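Filed under: Robots at Home, Money Stuff
7 min read

9 May 2023

So I finally did the thing I kept putting off since December, which was to sit down with a spreadsheet and work out what a second hand-held gripper would cost me for real. The whole cost, I mean, with the bits that never show up on the product page. I had a great time doing it. I know that says something about me.

Quick recap if you're new. I collect manipulation data at home, in small batches, and I get paid by the accepted session. The work is picking things up, moving them, putting them down, over and over, with everyday stuff in everyday rooms. I've been doing it with one gripper and I love it. But one gripper means one session at a time, and when it's charging or needs a screw tightened I'm just a person standing next to a bed full of snacks.

I was set on the Stukitz unit. It's the one everybody links to, and the kit price is $1582 with the case. Lidix sells something similar for less but you bring your own mount and your own storage, and once I priced those in, the gap shrank to almost nothing. There's also a two-gripper bundle from Stukitz at $2613, which I laughed at the first time I saw it and have now opened in a tab every morning for two weeks.

My first budget had three lines: gripper, shipping, tax. Here's what my budget looks like after doing the work for a while: gripper, shipping, tax, spare finger tips, screws, storage cards, a second charger, a hard case, props, and replacement props (food gets eaten, okay?). The props line surprised me most. Small packaged food is wonderful for this work, all those crinkly bags and odd shapes, and it's cheap per piece, but it adds up when you want variety.
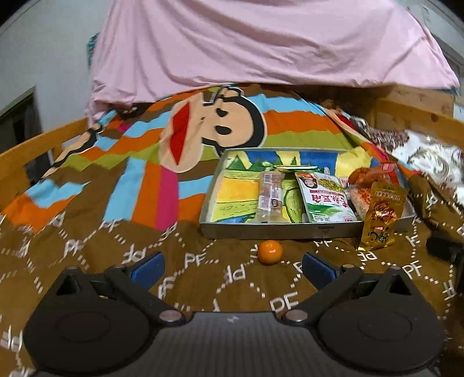
One reader, Quietbolt, wrote in after my last money post to say I had the order backwards: figure out how many sessions you can get accepted in a month first, and only then look at hardware, since a second gripper in a house with one pair of hands is a very nice paperweight. Fair point! I argued with it in my head for a whole evening and then went and did the math.

The math goes like this. My limit right now is setup. Laying out a bed or a table, getting the lighting steady, swapping objects, checking the files afterward. The gripping part is the short part. A second unit doesn't speed up any of that unless a second person is using it, and I do have a second person some evenings, which changes things a lot. With both of us going I could run up to 2 layouts side by side, one on the bed and one in the kitchen, and trade places when we get bored.

So the question turned into how many evenings a month that really happens, and I had to be strict with myself. I went back through my calendar and only counted evenings when we both had the energy. It was fewer than I wanted. It still paid, just slower.

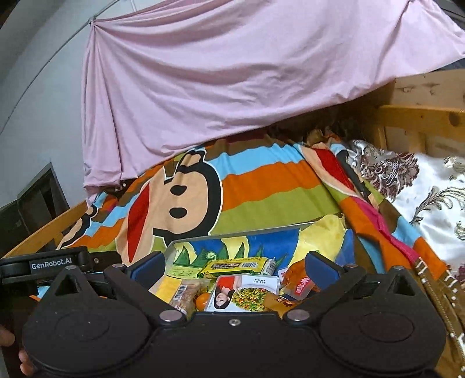 Then there's wear, and I want to spend a minute on it because I left it out of my first plan completely. Finger tips are a consumable. Treat them like printer ink. I now price a set into every batch, and if they last longer, great, I come out ahead. The screws at the pivots loosen over time too, and I've started keeping a little driver in the case. Sobczak, the parts shop I order from, does a small spares pack with tips and hardware together, and I've put one pack per gripper into the plan from day one. Much better than paying for rush shipping on a bag of screws, which I have done. Twice.

Storage is the other sneaky one. Video eats cards. I was shuffling files between an old laptop and a drive that makes a noise, and I lost an afternoon to a copy that stopped halfway through. The new plan has a proper drive in it and a second one to mirror it, and I moved that line above the gripper itself. If I only have money for one thing this month, it's the drives.

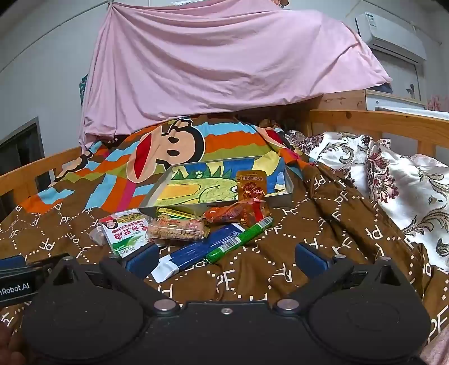 Props got their own tab in the end, and I'm weirdly proud of it. I sort them by how they behave when you try to grab them, and I put a monthly cap on each group. Flat packets are one group, pouches that will stand up are another, and long skinny things are a third. That green tube-shaped sausage next to the long dark blue packet is money well spent in my book: both long and narrow, completely different shapes to close the fingers on, and together they cost less than a coffee. Trays, bedding and pillows I count as zero, because the house is full of them. I'd tell anyone planning a budget to shop their own closets before adding a line for backgrounds.

I also looked at renting. Tedine has a monthly plan where you can keep the unit after a year, and for somebody just starting out I think it's a really good way in. For me the total came out higher than buying, and I don't like having a return date hanging over a project. But if you aren't sure you'll enjoy this, rent! You'll know within a few sessions.

Where I've landed: drives now, spares pack now, and one more Stukitz unit when the next two payouts clear. The bundle is off the table since I already own one and have no use for three. I've closed the tab. I may have bookmarked it.

Next post will be the spreadsheet itself, once I clean up the formulas and take out the row labeled "snacks (mine)".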